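4.2 Start-of-episode rules

Most of the disputes between annotators in our first collection period came from the opening seconds of an episode, before any object had been touched. We therefore wrote a short protocol that fixes the state of the workspace and of the robot before recording begins. The version given here is the one in force since August, after revision by Rhiannon Jarman and the operators at the Rastasska site.

The table is covered with a cloth, and the same cloth stays in place for a full session. Grid lines on the cloth may be used by the operator to judge spacing, but objects are not to be lined up with them. Marks and stains are left as they are unless they could be mistaken for an object. The background is a plain dark curtain. Items stored on the floor may remain there provided they do not rise above the table edge.

Objects are drawn from the shared pool of 186 household items and toys. A layout must mix sizes and shapes, and at least one object should be long enough that the choice of grasp point matters. Contact between two objects is allowed — we found that layouts with every item standing clear of its neighbors made the task too easy — but stacking is not. Both hands start open or nearly open, with no object held.
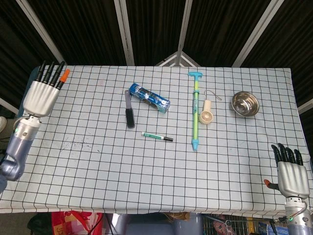
The operator then waits 3000 ms before the first commanded motion. Episodes that break this rule are kept in the raw archive and flagged, and they are left out of the training split. Of the 1445 episodes reviewed under the protocol, 56 were flagged, most of them for early motion of one arm.

Two points remain open. The protocol does not say how far the resting position of the hands may vary, and operators trained on the Moletti checklist tend to place them closer to the near edge than those trained at Pridness. It also says nothing on reflective objects such as metal bowls, whose highlights shift when the overhead lights are changed. We advise recording the lamp setting with each session (see Section 4.4).

Figure 3. Workspace at the start of an episode, seen from the head camera, with both hands at the table and six objects laid out.

4.3 Stopping rules

An operator may end an episode at any time, and no reason has to be entered until the session is over.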